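课程：室内布草与陈设维护（第二单元讲义）
授课：Dorota Grabowska　实操指导：Zdzisław Borkowska
修订：2021年12月21日
地点：Prurkbridge 教学楼 357 室

上一单元讲的是布料识别和标签读法，没有来上课的同学请先把那份讲义补完，本单元直接使用其中的名词。本单元的内容是大面积单布在靠墙台面和床面上的铺设、理褶、收边、拆除，以及铺设前后对墙面和周边家具的检查。被套、枕套放在第三单元，窗帘放在第四单元。

## 一、先统一几个叫法

同一样东西，各家叫法不一样。为了小组之间能对话，课上统一如下，写作业也用这一套。

**单布**：单层、无填充、四边已经缝好的大块布，包括平单、罩单、台布。本单元练习用的都是单布，带松紧的床笠不算。

**面**：被铺的那个平面。床垫、矮台、拼起来的桌子，在本单元里都叫面。操作上的差别会单独注明。

**墙边**：面上贴着墙的那条边。相对的一边叫**开边**，也就是人站的那一边。左右两条叫**侧边**。以人面对墙站立时的左右手为准，写记录时不要用“床头”“床尾”代替左右，床的朝向一变，记录就没法看了。

**余量**：布超出面的部分。墙边的余量叫墙余，开边的叫垂量，侧边的叫侧余。

**中线**：从墙边中点到开边中点的一条假想线。布上也有中线，对折后的折痕就是。铺布的第一件事是让两条中线重合。

**死褶**：在折叠存放中形成、用手抹不掉的折痕。**活褶**：布没有拉到位时出现、拉动布边就会移动或者消失的褶。分清这两种，后面的很多力气可以省下来。

**斜褶**：活褶的一种，走向与布边不平行。斜褶多半说明布在面上转了一个小角度，或者某一个角被家具挂住了。

**软褶**：没有明显折线、起伏缓和的褶，常见于较厚的棉布和洗过多次的布。

## 二、布的方向

机织布有经有纬。经向一般较稳定，拉扯后伸长少；纬向略有弹性。铺单布时，尽量让经向沿着面的长边走，这样长边拉直以后不容易回弹。

辨认的办法，按可靠程度排列：

1. 看布边。织造时留下的光边与经向平行。成品四边都已缝合的，这一条用不上。
2. 用两手各捏住布的一处，间隔一拃，分别沿两个方向轻拉。伸长少的那个方向是经向。
3. 看标签缝在哪条边。这条只对同一家供货的布有效，不能推广。Skemon 的单布标签统一缝在短边右下，Trudovlow 的没有固定位置。

课上发的练习布，长边是 200 厘米的那一种用来铺矮台。另一种更长的用来铺床。两种布颜色接近，叠起来以后很难分辨，请在领布时看清贴在袋口的纸签，归还时装回原袋。

颜色方面多说两句。米色、奶白色的布在不同光线下差别很大，靠窗看偏白，到了墙角看偏黄。记录颜色时在同一个位置看，并且写明是在哪里看的。不要凭手机里的照片判断两块布是不是同色，也不要用“干净的白”“旧的白”这种说法，后面的人读不出意思。

缩水的问题放在第六节。

## 三、铺设前的检查

检查顺序是墙、面、周边、布。布放在最后，手里抱着布的时候没有办法好好看别的东西。

### 3.1 墙

站在开边一侧，先看整面墙，再看墙根。要看的内容有：墙面有没有掉粉；有没有钉、胀塞、螺钉头一类突出物；有没有铅笔或者笔写的记号；墙根有没有纸条、胶带、线头；有没有立着或者贴着的标识。

突出物的位置要记下来。单布抖开的时候，布边会向墙的方向扬起，碰到突出物就可能勾丝。棉布勾一根丝，洗两次就成一个洞。

墙上的记号一律保留。别人的定位线、尺寸数字、箭头，哪怕看着像随手画的，也不要擦。需要自己做记号的，用低黏纸胶带，贴在面的侧边上，不贴墙。

标识牌同样处理：不挪动，不遮挡，不压在布下面。标识牌立在已经铺好的布上的，铺新布之前先找教室管理的同事问清楚，得到答复后再动手。

### 3.2 面

用手掌平推一遍，从墙边推向开边。手掌比眼睛敏感，颗粒、凹陷、拼缝都能摸出来。拼起来的台面要特别注意拼缝两侧是否等高，高差超过一枚硬币的厚度，铺薄布会显出一道线。

床面要看床垫有没有贴紧墙。床垫和墙之间的缝，宽了墙余会往下掉，窄了手伸不进去。能平伸进四指、手背不蹭墙，这个宽度最好操作。

### 3.3 周边

侧边如果挨着家具，先判断家具能不能移。能移的移开一步；不能移的，摸一摸靠近布的那一侧有没有毛刺。没有上漆的木边最容易挂布，软包的面料一般没有问题，问题多出在软包与木框交接的地方。

堆在家具上沿的盒子、纸板，移到地面以外的安全位置，做完以后放回原处。移之前先记下它原来在哪里。

### 3.4 布

展开一个角，看有没有污渍、破口、脱线。闻一下。有潮味的布不要铺，退回领布处换一块。整块布只有在铺的时候才完全展开，所以铺好以后还要再看一遍。 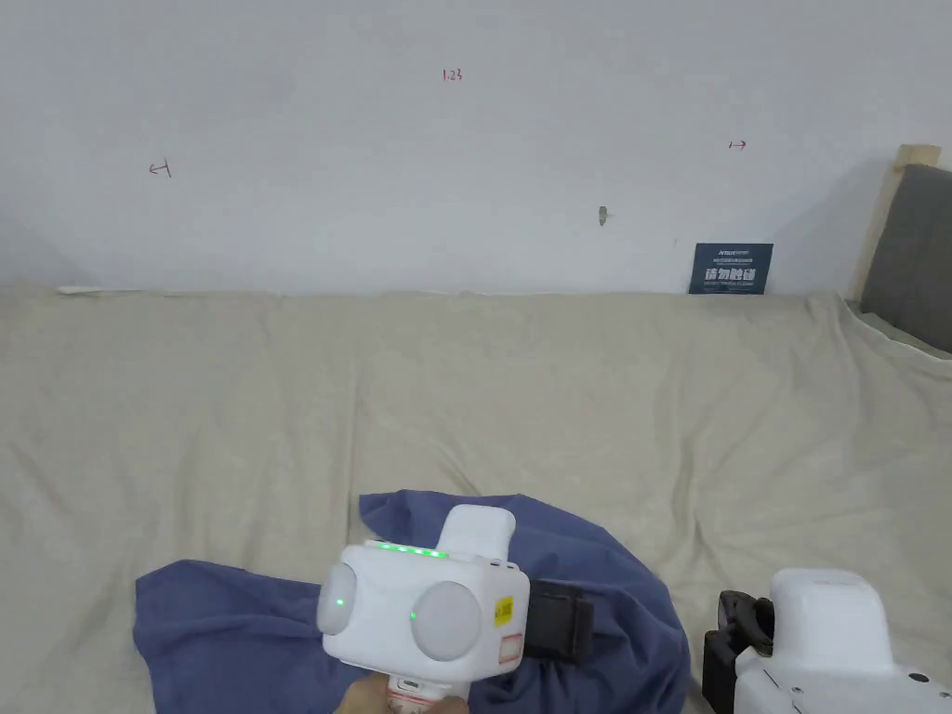
中线对齐是后面所有步骤的基础，开始对的时候差一指，到收边时两侧余量就差两指。初学者习惯先对角，把布的一个角放到面的一个角上，再往另一头拉。这样做的结果通常是第一个角很漂亮，第四个角无法收拾。正确的做法是先对中线，再对墙边，最后才管四个角。面上没有可用的中点标记时，可以借墙上已有的东西帮助眼睛定位，例如墙上那一左一右、箭头朝外的红褐色小记号，站在它们前面时很容易看出布是偏左还是偏右。借用只限于看，实际的中点仍然要用尺子在面上量出来，墙上的记号是谁为了什么画的，我们不作推断。墙根立着的“请勿触碰”小牌不能当参照物，牌子是可以被拿走再放回来的东西，位置靠不住。量好以后在开边的中点贴一小条纸胶带，胶带的短边朝墙，全部做完再撕掉。

## 四、铺设步骤

以下步骤按两人一组写。一个人做的时候，凡是写“对面”的动作改成自己走过去做，顺序不变。面的一侧挨着家具、过不去人的，两个人都站在开边，甲在左，乙在右。

### 4.1 送布

布叠成长条，中线折痕朝上，由甲托住。把长条放在面的中线上，一头抵墙，一头朝自己。放稳以后不要急着展开，先看折痕和胶带是否在一条线上。

### 4.2 展开

甲向左展开，乙向右展开，同时进行。手背向上，手指在布下，布贴着面走，不要抖。抖布看起来利落，在靠墙的面上却会把布边扬到墙上，带下墙灰，还可能勾到突出物。布落下来时夹进去的空气也会顶起一大片活褶，赶起来很费事。

展开过程中如果感觉到阻力，停住，顺着布摸到受阻的地方，用手解开。禁止从远处拽。

### 4.3 定墙边

墙边先于其他三边。理由很简单：墙边的手最难伸，等其他三边都固定了再回来弄墙边，全部要重做。

墙余分三种处理。

**平齐**：布边刚好到墙，不下塞也不上翻。适合矮台和展示台。优点是拆的时候快，缺点是布边容易在面上走动，隔一段时间要推回去。平齐做法里，布与墙相接的那条线很难做到笔直，略有起伏可以接受，露出底下的面不可以接受。

**下塞**：墙余塞进面与墙之间的缝里。适合床。下塞的深度以 19 厘米为准，这是本课程统一的数值，考核时按这个数量。塞的时候手掌绷平，手背贴垫，指尖朝下，分段推进，每段一个手掌宽。不要用尺子或者硬卡片往里捅，垫子的侧面缝线会被划断。

**上翻**：墙余向上贴墙翻起一小截。一般不采用。只有在墙面掉粉严重、需要用布隔一下的时候才做，并且要在记录里写明。

### 4.4 定开边

墙边做好以后，甲乙回到开边，各自捏住开边的四分之一处，同时向自己方向轻拉，拉到布面的横向活褶消失为止。拉的方向要和侧边平行。两个人用力不一样，斜褶马上就会出来，并且朝用力大的那一方汇集。看到斜褶，力大的一方松，力小的一方不动。

垂量两侧应相等。量垂量时从面的上沿量到布边，不要从地面往上量，地面不一定平。

### 4.5 定侧边

先做不挨家具的一侧，再做挨家具的一侧。挨家具的一侧有两种情况：

一是家具与面之间有缝。侧余全部下塞，做法与墙边相同，深度可以减少，以不弹出为准。

二是家具紧贴着面。侧余塞不下去，只能沿着家具表面向上走，或者折回来压在布下面。折回的做法比较整齐：把侧余向内折一道，折线离家具一指宽，折进去的部分用手掌压平。折线要直，宁可多花一点时间。布沿家具往上走的做法只用于临时遮盖，布与家具之间会形成一个三角形的鼓包，时间一长积灰。

### 4.6 收角

本单元只要求信封角。步骤在第一单元的附页上画过，这里不重复画图，只写容易出错的地方：

- 提起侧边的时候，提起点到角的距离要和垂量一样长，短了角会发紧，长了会多出一层。
- 放下来的那片三角布，先用手掌压住上沿，再往下放。
- 墙边的两个角做在里面，看不见，但照样要做。角里有一团布，睡的人翻身时感觉得到。
- 四个角的折叠方向左右对称。写记录的时候可以写“对称”两个字，不必逐个描述。

## 五、理褶

理褶最花时间，占整个操作的一半以上。这一节请在实操前读完，实操时没有时间讲。

### 5.1 判断

把手掌平放在褶上，往与褶垂直的方向推。褶跟着手走，是活褶。褶留在原地，只是变浅，是死褶。

活褶从源头解决。顺着褶的走向往两头看，一头通常是受力的地方，另一头是散开的地方。受力的地方有几种可能：布被压住了，布被挂住了，布边塞得太深，某个角提得太紧。找到受力的地方松一下，褶就下去了。在褶的中段反复抹是没有用的，抹平这一道，旁边会起另一道。

死褶用水汽和重量解决。喷壶调到最细，离布一臂远，喷到布面摸着微潮为止，用手掌从中线向外推，放置一会儿再看。课上不用熨斗。展示用的面，死褶必须处理；日常用的床，死褶只处理上半截，其余用一两天会自己变浅。

软褶一般不处理。厚棉布的软褶是布的重量造成的，推平以后还会慢慢回来。考核时软褶不扣分，但要求能说出哪些是软褶，哪些是没有理完的活褶。

### 5.2 顺序

从中线向两侧，从墙边向开边。手掌始终朝外推，不往回带。两个人同时理的时候，背对背向外走，不要相向。相向推会把褶赶到一起，在中间堆成一条脊。

遇到斜褶，先停下来检查四个角，不要马上用手推。斜褶汇向哪一处，就先看哪一处。汇向墙边中段的，通常是墙边那一段塞得比两边深。汇向某个角的，是那个角的问题。往两个方向都有斜褶、在中间交叉的，是布整个转了，需要松开开边和两条侧边重新对中线，墙边可以不动。 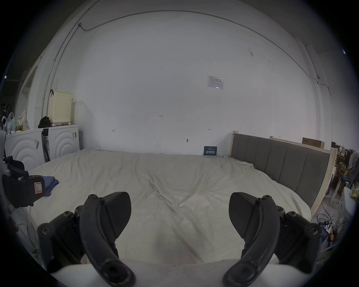 重新对中线的时候，两个人先把手都从布上拿开，退后一步看。连续理褶以后，眼睛只盯着手下面那一小块，很难发现整块布偏了。退后看的时候，看开边的布边与面的上沿是否平行，再看左右垂量。两样都对，就是中线没有问题，斜褶另有原因；有一样不对，就松开重来。重来一次花的时间比在错误的基础上修补要少，这一点每一届都有同学不信，每一届都要在实操课上亲自试过一遍。

### 5.3 常见的误操作

**两手同时向两边绷。** 一个人站在开边，张开两臂把布往两侧绷。绷的时候很平，一松手中间就塌下去，起一片细碎的褶。应当先固定一侧，再理另一侧。

**膝盖上床。** 为了够到墙边，膝盖压在床面上。膝盖压过的地方会陷下去，周围的布被带过来，人一离开就是一圈放射状的褶。实在够不到，从侧边进去；侧边也进不去的，把床拉出来一步，做完墙边再推回去。推回去以后墙边要复查一次。

**湿手。** 喷壶用完手上有水，抹在布上，干了以后有水印。喷完先擦手。

**用力过大。** 布绷得像鼓面一样，看着很平，第二天边全弹出来了，缝线也容易开。合适的张力是用两根手指能在面的中央捏起一小撮布，松开以后自己落平。

**只理看得见的地方。** 枕头下面、折回的侧余下面都要理。

## 六、软包床头与木框

铺床绕不开床头。本课程教室里用的软包板是竖条分格的，格与格之间有凹线，做清洁和铺设时要分别对待。

软包的面料多是灰色系，耐脏，也因此容易被忽略。竖向凹线里积的是棉絮和皮屑，用软毛刷自上而下刷，刷完用吸尘器的扁嘴吸一遍。顺序不能颠倒，先吸后刷等于把絮刷到床上。清洁软包必须在铺布之前做完。

木框的检查分三处：上沿、背面竖边、与地面接触的底脚。上沿容易被人当成搁板用，放了东西以后会忘。不要在上沿上放重物，软包板的受力设计没有把这一项算进去。背面竖边没有打磨的，用细砂纸顺着木纹走两遍，再用干布擦净。不要横着木纹打，横打会起毛，比原来更容易挂布。底脚看有没有松动。

软包板和面之间的夹缝是第二个容易夹布的地方，第一个是墙角。侧余在夹缝里被夹住以后，开边怎么拉都不平。判断方法：捏住靠软包那一侧的布往上提，提不动，就是夹住了。处理的时候把软包板稍微往外扳开一点，由另一个人把布送下去，送平以后再放手。一个人操作的时候，不要用身体顶住板子去够布，先把板子下方的脚垫取出来，间隙自然会大一些。

枕头靠软包摆放时，与软包之间留一个手掌的厚度。贴死了不透气，软包的面料会有一块颜色变深。摆放用的枕套宽 71 厘米，放不下两个的时候前后错开，不要硬挤。

## 七、洗涤、缩水与存放

### 7.1 新布

新布一律先过水再使用。棉布第一次下水的缩率最大，经向比纬向多。没过水就量尺寸、定垂量，洗一次以后墙余就不够塞了。过水用凉水，不加洗涤剂，泡到布完全浸透、没有气泡，捞出来沥干，不拧。

Fukuda 的棉布标签上写有预缩字样，我们仍然过一次水。做记录的时候把过水前后的长宽都写上，每块布建一张卡，卡跟着布走。去年六月收上来的卡有一部分只写了“缩了一些”，这样的记录没有办法用，请写数。

### 7.2 日常洗涤

浅色单布分开洗，深蓝、深灰的布不和米色布同桶，哪怕已经洗过很多次。水温按标签。机洗时不要装满，单布在桶里要能翻动，装得过满会拧成绳，拧出来的死褶非常难处理。洗好以后马上取出，捏住两角抖一下，挂起来。抖布只在晾晒时做，铺设时不做，这一点不要混。

晾的时候对折搭在粗杆上，折线就选中线。这样布干了以后中线上有一道浅痕，下次铺的时候可以直接用，不必再找。杆子要擦过。铁杆有锈点的不能用。

### 7.3 折叠

1. 两人各执两角，正面相对，沿中线对折。
2. 中线折痕朝上，布边朝下，再对折一次，成长条。
3. 长条从一头往另一头折，每折一次用小臂压一下，把空气赶出去。
4. 最后一折把布头藏在里面，外面只露出中线折痕。

叠好以后中线折痕应该在最外侧，摸得到。第四节的送布就是从这个状态开始的，叠错了，送布时要重新找线。

### 7.4 存放

存放时竖放，像书一样排在架上，不要一摞压起来。压在最下面的布死褶最深，也总是最后才被拿出来用。袋口纸签朝外。架子不贴外墙。每隔一段时间把存着的布拆开，换一个位置折，避免折线处纤维断裂，折线处发黄多半也是这个原因。

## 八、撤布

撤布的顺序与铺布相反：角、侧边、开边、墙边。墙边最后撤，撤的时候先把下塞的部分用手一段段取出来，再整体向开边方向卷。不要站在开边一把抽走，墙边的布会擦着墙过来，把墙灰和墙根的碎屑一起带到面上。

布上有小物件的，先处理小物件。位置固定的物件，例如标识牌，按3.1执行，没有得到答复就不撤布。零散的东西，例如折好的小布、纸条、尺子，拿到旁边的托盘里，撤完以后由记录人对照着放回去。纸条不要随手丢，看着像废纸的东西有时候是别人垫在墙根做标记用的。

卷下来的布放进布袋，不落地。撤完以后再看一遍面和墙根，并把检查结果写进记录的最后一栏。没有发现问题也要写“无”，空着的栏目没有人知道是没看还是没问题。

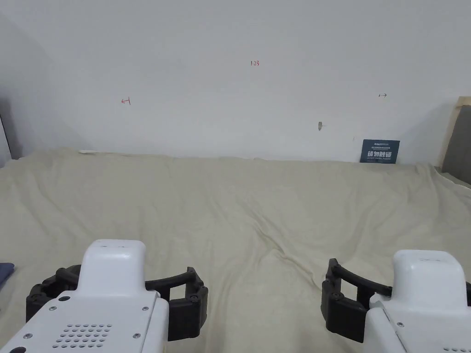 靠墙铺开的米色布单，布面有软褶，墙根处立着“请勿触碰”小牌。

## 九、记录怎么写

记录表在领布处拿，一组一张。写的时候注意以下几点。

写位置用墙边、开边、左侧、右侧加距离。“靠近角落”“差不多中间”不算位置。距离的起点写清楚，是从墙边量还是从开边量。

写褶用三样东西：种类、走向、范围。例如：“活褶，自左侧边中段斜向墙边右角，长度不到面的一半。”不需要写好看或者不好看。

写墙面时照看到的写。看到数字就抄数字，字迹不清的注明不清，不要猜。看到箭头写箭头朝哪边。看到灰色的小突出物，能确定是螺钉写螺钉，不能确定就写“突出物，待查”。有同学在表上写“应该是装修时留下的”，这属于推测，放到备注栏，并且写上“推测”。

写家具时写材质之前先确认。木头的颜色浅，不等于没有上漆，用指腹摸一下再写。布面软包和皮面软包在照片里很像，到跟前看。

涂改的地方画一道横线，旁边签名字的首字母，不要涂黑，不要用修正液。原来写的内容要能认出来。

## 十、实操安排与考核

实操在 357 室，两人一组，组员自己定，定好以后中途不换。每组先做矮台，后做床。矮台用平齐，床用下塞。Zdzisław Borkowska 在场指导，操作中有问题可以随时叫停提问，叫停不影响成绩。

需要自带：软尺、细铅笔、低黏纸胶带、干净的薄棉手套一副。指甲剪短。戒指、手链、手表取下来，放在门口的盘子里。长袖卷到肘部以上，袖扣勾布的事情每次都有。

考核看下面几项，按顺序进行，前一项没有通过的先改正再往下走：

| 项目 | 看什么 | 备注 |
|---|---|---|
| 检查 | 墙、面、周边、布的顺序是否完整 | 口述加记录 |
| 中线 | 开边胶带与布中线是否重合 | 用软尺量 |
| 墙边 | 平齐是否露面；下塞是否到 19 厘米 | 抽查左、中、右 |
| 开边 | 左右垂量是否相等 | 从面的上沿量 |
| 角 | 信封角是否对称 | 墙边两角用手摸 |
| 理褶 | 活褶是否理完，能否指出软褶和死褶 | 软褶不扣分 |
| 撤布 | 顺序，布是否落地 | |
| 记录 | 是否写数，是否空栏 | |

不计速度。提前做完的组可以坐下来等，不要去帮别的组。

书面作业一份，与实操记录一起交。任选家里或者宿舍里一张靠墙的床或者桌子，按第三节做一次完整检查，再按第四节铺一次，写清楚哪一步与讲义的条件不一样，你是怎么处理的。只写做过的，不写打算怎么做。家里没有靠墙的床或者桌子，可以到教室借矮台做，先到领布处登记。

## 十一、课上问过的问题

**布太小，墙余和垂量不能兼顾，先保哪一边？**
床保墙余，台保垂量。床的墙余不够，布会整个往开边滑。台面没有人躺，布的移动小，开边看得见，垂量短了难看。两边都不够的换布，不要拼。

**面的两个长边不平行怎么办？**
以墙边为准。开边的斜度由垂量吸收，布边和地面平行就行，这种情况不再要求左右垂量相等，在表上注明。

**墙不直呢？**
老房子的墙很少是直的。平齐做法以面的边为准，不追着墙走。墙与面之间宽窄不一的缝，用下塞的深浅来调，最浅的一段不得少于一个手掌宽，这种情况不按 19 厘米考核。

**能不能在布下面垫一层防滑网？**
矮台可以，床不用。网要比面小一圈，四边缩进两指，露出来的网格会透过薄布显出来。垫网以后布不容易推动，理褶要在布落下之前基本到位。

**深色的小布和大的浅色单布能放在一起吗？**
干的时候可以叠放，潮的时候不行。刚喷过水的浅色布上不要放任何深色织物，会染色。

**Trudovlow 的布为什么总是比标的短？**
标签上是下水前的尺寸，供货时附页里有说明。按卡上的尺寸铺，不要按标签。

**胶带撕下来有胶痕怎么办？**
用同一种胶带的黏面反复轻按，把胶带走。不要用酒精，木面的漆会发白。贴的时间不要太长，当天贴当天撕。

**左撇子需要换站位吗？**
不需要。收角的时候觉得别扭，可以两个人互换左右，换了以后在表上写一笔。

## 十二、下次上课前

读第三单元讲义的前两节。把练习布的卡补齐，缺过水尺寸的组请直接到领布处重新量。借走软尺没有还的同学，下次带来，放在讲台左边的盒子里。

对讲义有意见的，写在纸上交给 Dorota Grabowska，写明是第几节第几条。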